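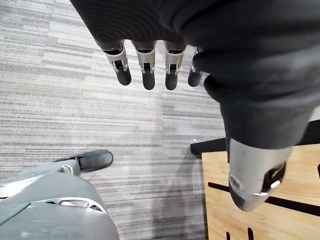

Glenys says gray carpet never looks dirty and never looks clean either, and that I'll be sorry I didn't pull the tiles up while the room was half cleared. Well, maybe! But pulling up carpet tiles is a whole other project and I only had the one afternoon, and I kind of like the stripes. They go one way on one tile and a different way on the next, and if you stare at them too long with no lunch in you they start to swim a little. I told her I'd vacuum. She said vacuuming isn't the same thing and went back to her crossword.

So I vacuumed. Twice over by the table, where the little white bits collect (packing foam, I think, from when the Lurkance shelves came, and I have been finding it ever since). I got most of it. I saw another speck the second I put the vacuum away and I decided I hadn't.

The real job was the figures. I've been saying since December that I was going to do something about them, and every time I go in there to get tape or the stapler I end up picking one up and looking at it and walking out without the tape. They've been all over. Windowsill, on top of the printer, a few in the mug with the dead pens. Iolo came by last month and asked if it was a shop. I said no, it's a study, and he looked at the windowsill for a while.

The plan was keep out, put away, give to Sarahí for her table at the spring fair. I had a box for each and I even wrote on them. The boxes lasted maybe an hour. The give-away box had a frog with a chipped foot in it and a keychain from Grarkeo that I don't remember buying, and then I took the frog back out. The keep box was overflowing. So I went and got the plastic shopping basket from under the coats, the pale one with all the little slots in the sides, and started over with just that. If it fits in the basket it stays in the room. If it doesn't, it goes up in the closet until summer and we see if I miss it.

I like that basket more than is reasonable. It has spent most of its life holding gloves. You can see into it through the sides, it rinses out in the tub, and small things don't fall through the slots (Hefin's marbles did, from the other one, the one with the bigger holes, and I stepped on one of those in my socks and said something I won't put in here).

The No-Faces went in today and I was weirdly picky about it. I love them all, with their blank little masks and the dots for eyes, and I can't explain to anyone who hasn't seen the movie why it's nice to have something that blank looking at you while you do your taxes. Lleucu thinks they're creepy. She turned one to face the wall when she stayed over and I didn't notice for weeks. I thought it had just gotten moody.

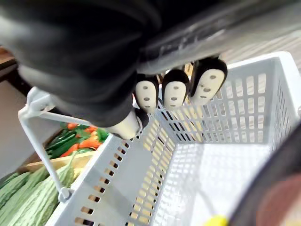

No-Faces and the basket, this afternoon.

I wanted them all standing up, and of course they don't stand up in a basket, they lean, and then they slide, and then one goes face down and you feel bad. I tried a dish towel on the bottom. Then I tried one of those felt pads that go under chair legs, which was silly. In the end I think they just have to lie there like everybody else. I can always lay them mask side up. That's what I did with the Christmas ones and they looked fine, like people at the beach.

Around four I took a break and had toast and looked up what display cases cost, which was a mistake. There's one at Humphreys with a glass door and a light inside for 150 dollars, and the next size up is 200, and I had them both open in tabs for a good long time before I remembered that the point of the day was less stuff in the room. Closed the tabs. Opened one again. It's still open, if I'm being truthful in my own diary. I could put it where the filing cabinet is, and the filing cabinet could go -- where? That's the trouble with that room. Everything in it is holding up something else.

Sarahí called while I was winding up the vacuum cord and I told her about the frog. She wants it anyway, chipped foot and all, and says she'd price it at 2 dollars. Two dollars! I said I'd think about it. I've put it on the kitchen counter next to the bananas for now and it looks pretty happy there.

Things I didn't get to: the drawer with the cables. The Pravadent box, which I'm scared of, I think it's all chargers. The wall behind the door where the tape pulled the paint off. Dusting, unless you count wiping the table with my sleeve.

Glenys came and stood in the doorway before supper and said it looked bigger. She didn't say cleaner, and I'm not going to ask. Then she bent down and rubbed the carpet with her thumb and said you could get a box of new tiles for 30 dollars on sale, a darker gray, and do just the worn part by the door. But then the stripes wouldn't match! I'd see it every single time I walked in.

Soup tonight, the rest of the leek one. I need to buy tape, I still can't find the tape.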